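折一张纸要教多少遍

双臂机器人学折纸，难处在第二折以后

Grokitz实验室在一栋旧厂房的二层，上楼左手边是机加工间，右手边挂着白色纱帘的那一片，是折纸组的工位。我去的那几天是三月，上午九点开始录数据，中午停一小时，下午接着录到五点左右，设备热了就歇一会儿。

折纸组做的题目叫Trallero，是一套从人的示范中学习双臂操作的方法。操作员在另一侧握着一对主手，机器人的两条手臂跟着动，把一张方纸折成一个指定的形状。整个过程里，头部相机、腕部相机的画面和各关节的角度一起存下来，之后拿去训练策略网络。训练好的网络不再需要人，看着画面自己给出动作。

做模仿学习的人这几年多半从叠衣服、倒水、插插头开始。折纸做的人少，原因也简单：纸薄，贴着桌面，指尖很难伸到下面去；纸有记忆，折过的地方下一次还会往那里弯；纸不能拉，力稍大就皱，皱了的纸不能再用。布叠歪一点可以扯一扯，纸折歪半厘米，后面每一步都跟着歪。

组里最初的做法很直接，录一整段，学一整段。从拿起第一个角到折完最后一道，一条示范算一个样本。这样训出来的模型第一折做得不错，第二折开始飘，到第三折多半已经抓空。失败的样子也很一致：手指合拢的位置是对的，纸却不在那个位置。

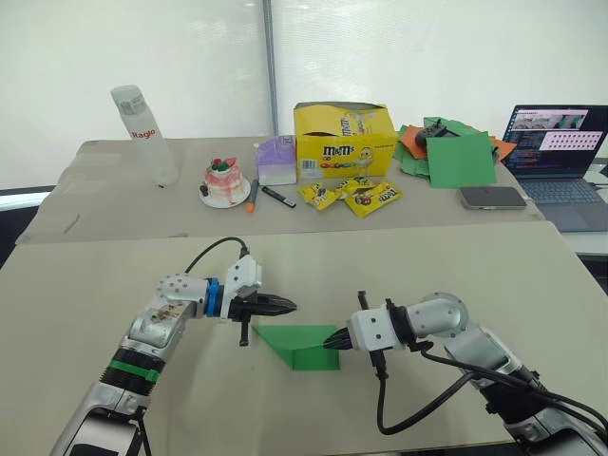

为什么抓空？因为模型记住的是手该去哪里，没有学会纸现在在哪里。示范里操作员的手法稳定，第二折开始时纸总停在差不多的地方，网络走了捷径，按时间推动作，画面只当参考。到了自己执行时，第一折偏一点，它照旧去老地方捏。

这个问题在模仿学习里有名字，叫误差累积，办法也有不少。Trallero的办法是把一段示范拆开，在每一道折痕的前后各设一个节点，节点之间的动作单独学。到了节点，网络必须先回答一个问题：纸的边和角现在在什么地方。答案对不上，就不往下走，先退回去调整手的位置。

拆分本身不新鲜，麻烦在于从哪里拆。按时间平均切不行，有的折操作员做得快，有的要来回比几次。按手指开合切也不行，一次折叠里手指可能开合好几回。组里试过人工标注，一条示范要标七个点，标注的人坐一天下来，前后标准就不一样了。后来改成让程序看纸的轮廓：轮廓在短时间内变化很大，然后停住，就认为一道折完成了，在停住的那一刻落一个节点。人只检查程序拿不准的那些。

轮廓法对纸的颜色有要求，纸和桌面要分得开。桌面是浅米色，白纸在上面边缘发虚，组里就换成了彩纸，绿的用得最多，橙的拿来做测试，看模型换了颜色还认不认得。

数据一共录了1,638条，剔掉操作员自己折坏的和相机掉线的，留下的用于训练。组里另外做了一个对照，只取其中1,000条，按老办法整段训练和按节点训练各来一遍。整段训练的那个，再加数据提升也有限；按节点训练的，第二折以后的成功率明显高一截。他们在报告里把这一点写得很克制，只说在这一种折法、这一种纸上成立。

录数据时我坐在操作员后面看了一个下午。折纸里最费时间的一步是把纸立起来以后怎么换手：一边手指顶住纸，另一边松开，挪到新的位置再捏。人做这个动作是不假思索的，拇指和食指之外还有三根手指帮忙扶着，机器人每边只有两根。操作员的办法是让右手的下指尖贴住纸边，左手张着停在纸的左上方不远处，等纸稳了再进。绿纸这时候折成一个粗略的三角形，像顶小帐篷，一片立着，一不小心就会倒。新手常在这里着急，左手进得早，碰到立起来的那一片，纸往下一滑，这条就废了。组里现在的规定是，到这一步先停一停，数两下再动。规定写进操作手册之后，废掉的示范少了，节点也更好找，停顿本身就成了一个很清楚的信号。
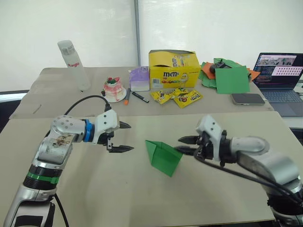
我更关心的是失败之后怎么办。过去看这类演示，常见的是一次成功的录像，剪得干净，背景也收拾过。Grokitz的工位没有专门清场，后面那张桌子上放着水瓶、小蛋糕和几包M&M's，旁边一台笔记本电脑开着，前面的桌子上折纸照折。组里的想法是，训练时画面里有杂物，网络就得自己学会哪些东西和任务无关。桌上东西的位置会变，他们不去固定。这个想法有一定道理，也有代价：头部相机看得宽，杂物占掉不少像素，纸在画面里只是中间一小块，边缘的细节全靠分辨率撑着。

所以真正管精细动作的是腕部相机。它离指尖很近，看不到全局，但能看清纸边和手指之间的那点距离。Trallero里两路画面分工不同：头部画面用来判断当前走到哪个节点，腕部画面用来修正最后几毫米。早期版本把各路画面直接拼在一起送进网络，结果网络偏爱头部画面，腕部的几乎不看。改的办法是训练时随机遮掉头部画面，逼它在一部分样本里只靠腕部完成捏合。遮的比例试了好几档，遮得太多，网络又会分不清自己在折第几道。

腕部相机也有自己的毛病。手臂动得快，画面会糊；另一条手臂伸过来，会占掉视野的一块。组里没有把这些帧删掉，理由是执行时同样会遇到。他们做的是给糊的帧降低权重，让它参与训练，但说话声音小一点。

手指也在变。夹爪的指尖是黑色的，用久了表面全是划痕，边缘磨得发白。Ngô是组里给指尖磨损做的一个小工具，每天开工前让两边手指在固定位置合拢一次，拍下来和前一天对比，超过阈值就提醒更换。起因是有一阵子模型的成功率慢慢往下掉，查代码查数据都没有结果，最后发现是指尖磨圆了，捏纸时打滑。换上新指尖，又出现另一个问题：新指尖的样子和训练数据里的不一样，腕部画面里的手指变了，网络头几次反而犹豫。现在的做法是新旧指尖各录一批，混着训练。

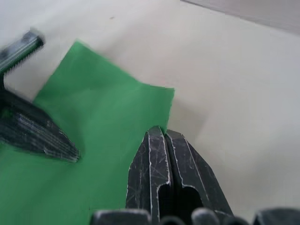
腕部视角：夹爪两指靠近绿色材料的一角。

方法能不能搬到别的任务上，是我问得最多的。组里拿同一套流程试过叠毛巾和装信封。毛巾的轮廓变化没有纸那么干脆，节点找得不准，要把阈值放宽，放宽之后又会多出一些没有意义的节点。信封的情况好一些，开口、放入、压平，每一步都有明显的停顿。他们目前的判断是，凡是能说清“这一步做完了”的任务，这套方法都值得一试，说不清的就不要勉强。

Drerkus是另一个小组的平台，专门做双臂之间的力协调，两边正在商量合在一起。折纸时左右手各走各的轨迹，谁也不知道对方用了多大劲，纸被两边同时往外带的情况时有发生，轻的起皱，重的撕开。现在的夹爪没有力传感器，只能从电机电流里估一个数，纸这么轻，估出来的数基本淹没在噪声里。加传感器要改手指的结构，改了结构，之前录的数据有多少还能用，要重新评估。组里有人主张先改再录，也有人主张把现有数据的潜力用完，我离开的时候还没有定下来。

报告里还有一张表，列的是没有解决的事。第一项是纸的厚度，换成薄一档的纸，模型捏起来常常带起两层。第二项是速度，机器折完一张的时间比操作员遥控还要长，大部分花在节点上的反复确认。第三项是折痕的质量，机器压出来的折痕偏软，放一会儿会自己张开一些，操作员遥控时也有这个问题，说明根子在夹爪上，和网络关系不大。压平用的附件已经画好图，交给楼道对面的机加工间去做，排在四月。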